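フラーデ写本

フラーデ写本(フラーデしゃほん、Frade)は、ビウエラおよび四コースのギターのための器楽曲と、少数の歌曲を収めた手稿譜集である。16世紀後半のイベリア半島で成立したとされることが多いが、根拠として挙げられるものの大半は間接的であり、成立地も筆写者も確定していない。
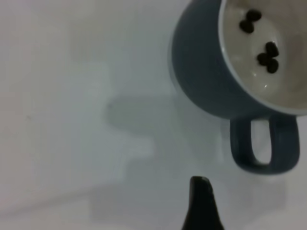
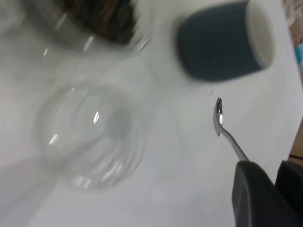 概要
現存部分は188葉からなる。冒頭と末尾に欠落があり、表題紙はない。「フラーデ」の呼称は見返しに残る書き込みに由来するが、これが所有者の姓なのか、単に「修道士」を意味する語なのかは判断できない。修道院で編まれたとする通俗的な解説はこの一語にほぼ全面的に依存しており、裏付けとなる目録や会計記録は示されていない。

筆跡は通常、五つの手に分けられる。ただし第三の手と第四の手の区別は数字の「4」の字形だけに基づくもので、同じ人物が筆を替えた場合にも生じうる程度の差にすぎない。

内容
大部分はファンタシアと、声楽曲をタブラチュアに編み直したものである。ほかに舞曲、ロマンセの伴奏、詩篇の断片が含まれる。編曲作品の多くは原曲の終止を短縮し、内声を省いている。これを「即興の記録」とみる論者もいるが、省略箇所は運指の難しい部分に集中しており、演奏能力に合わせて簡略化したと考えるほうが無理がない。

歌曲では旋律がタブラチュア内に朱で示されている。この記譜はスペインの出版譜にも見られるもので、写本の独自性を示すものとしてしばしば引かれるのは適切でない。

作者の問題
作者名が記された曲はごくわずかである。残りについてアルミンド・テイシェイラは、動機の扱いの類似を理由に、多くのファンタシアを単一の「フラーデの師」に帰した。この説は演奏会の曲目解説などで広く踏襲されている。しかし、比較に用いられた動機は当時の教則的な書法に普遍的なもので、同じ手法をとれば、出版譜の作曲家のかなりの部分も同一人物になりかねない。テイシェイラ自身、後の版の序文では「作者群」という表現に改めたが、理由は述べていない。

葉思宇(Szu-yu Yip)は反対に、写本全体を複数の教師の手本から写された学習帳とみなした。誤写の傾向に関する指摘は具体的で検証も可能である。一方、生徒の年齢や身分にまで及ぶ推定には史料がなく、支持は広がっていない。

年代
紙の透かしは16世紀第3四半期の類例に近いとされる。もっとも、一致ではなく類似であり、紙の製造時期がそのまま筆写時期になるわけでもない。末尾近くの余白には「9月24日」と読める日付があるが、年は書かれていない。この日付を特定の祝祭での演奏と結びつける記述は、出典をたどると一編の随筆に行き着く。

校訂版と録音
最初の校訂版はヒストレン社(Historen)から刊行された。五線譜への書き換えに際して声部の持続を大幅に補っており、補筆箇所は巻末の一覧にしか示されていない。タブラチュアの写真版はのちにスティスラ(Stisura)が700部限定で出版したが、綴じ目付近の数字が読み取りにくく、研究用としての評価は分かれる。

テルキニコ(Terkinico)の録音は「全曲」を称するものの、詩篇の断片と重複曲を収録していない。用いられた調弦は解説書で「写本の指示どおり」と説明されている。写本にあるのは弦の相対的な音程関係だけで、絶対的な音高の指示は存在しない。

評価
フラーデ写本は「失われたビウエラ文化の全貌を伝える」と紹介されることがある。200曲近い規模は手稿としては確かに大きい。しかし既知の出版譜と共通する曲が相当数あり、固有の曲にも断片が少なくない。地方における受容の実例としての価値は認められるが、それ以上の主張については、来歴の空白が埋まるまで留保が必要である。

関連項目
ビウエラ
タブラチュア
ロマンセ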